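Noltine Hub 2 review: a month of mobile broadband in a house the fibre forgot

Posted May 2024

The fibre cabinet is at the bottom of our lane. I can see it from the bathroom window if I stand on the edge of the bath, and in the time I have lived here it has shown no interest in coming any closer. The copper line gives me 8 Mbps when the weather is kind. So when Noltine began selling its Hub 2, a home router that takes its broadband from the mobile network, I bought one with my own money and plugged it in at the start of March.

The box contains the hub, a power lead that is a foot too short, and a leaflet telling you to put the hub near a window. Which window is left to you. The companion app has a signal finder, a coloured dial that swings between red and green as you carry the thing from room to room like a man dowsing for water. Mine went green in two places: the landing, and the inside of the airing cupboard. I chose the landing.

Setup took less time than finding the plug socket. The network name and password are printed underneath in grey on slightly darker grey, so take a photo of them with your phone before you put the hub anywhere high. After that it was online, and my first speed test came back at 537 Mbps. I ran it again because I assumed it was a mistake. It was lower the second time, and lower again on the third, but still a very long way from 8.

Then came the evenings. Between seven and ten, when everyone within reach of the same mast sits down to watch something, the speed drops hard. I never lost the connection altogether and films carried on playing, but a large game download that would have been done by lunch on a quiet morning was still going when I went to bed. Mobile broadband is shared, and you find out exactly how shared once the children along the lane get home from school. If your work calls are all in the daytime you may never notice.

The mast itself is over at Grarkanham, on the far side of a hill and a good many trees. It carries the mid-band signal, the useful middling sort that gets you decent speed over a decent distance, along with an older low-band one that goes through walls and does everything slowly. The Hub 2 is meant to use both and pick sensibly between them. On two wet nights it clung to the low band until I switched it off and on again. There is a setting to lock it to one band, hidden under Advanced, then Network, then More, and I would like to meet whoever thought that third menu was necessary. 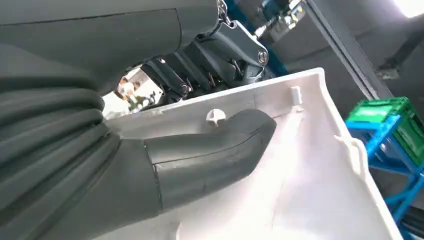
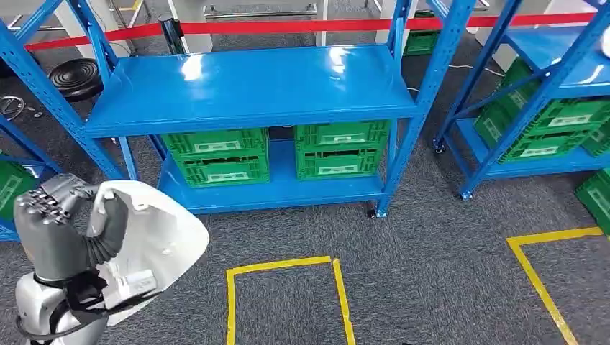
Placement matters more with this hub than with any I have owned, and most of my month went on it. Moving it from the landing floor to the top of the bookcase made a clear difference, and turning it to face Grarkanham made another. What I really wanted was something tall with nothing on top, like the blue metal shelving with the green crates stacked down on its lower level, and perhaps the wheels as well, so I could roll the broadband to wherever the weather preferred it. My bookcase has no wheels and a great many paperbacks. The hub sits on those, tilted a little, and seems content.

Wi-Fi coverage from the hub is fair. It reaches every room upstairs and most of the kitchen, then gives up at the utility room door. Noltine will sell you an extender. I used an old Trilwood one that I already had, and the two got along after a short sulk. There are two wired sockets on the back, which is enough for a desktop and a television, and a port for an external aerial covered by a rubber flap that came off in my hand on day one. I bought a Baidoo window aerial to go with it. It improved the evening speeds slightly and the look of the window not at all.

The app counts your data. Mine says I got through 3,115 GB, a figure I don't believe and can't account for, given that my plan is unlimited and I was out for a good part of the time. Support replied to my email with a link to the leaflet.

Good: fast in the daytime, painless to set up, no engineer visit, and you can take it with you if you move house.

Less good: the evenings, the short lead, the grey printing, the rubber flap, and a data counter with a rich inner life.

If you can get fibre, get fibre. If you are stuck on a tired copper line and your phone already shows a decent signal indoors, the Hub 2 is worth trying, on the rolling monthly plan and with the box kept somewhere dry in case you send it back. I have kept mine. I've also kept the copper line for now, as it comes with the landline number my dentist insists on ringing.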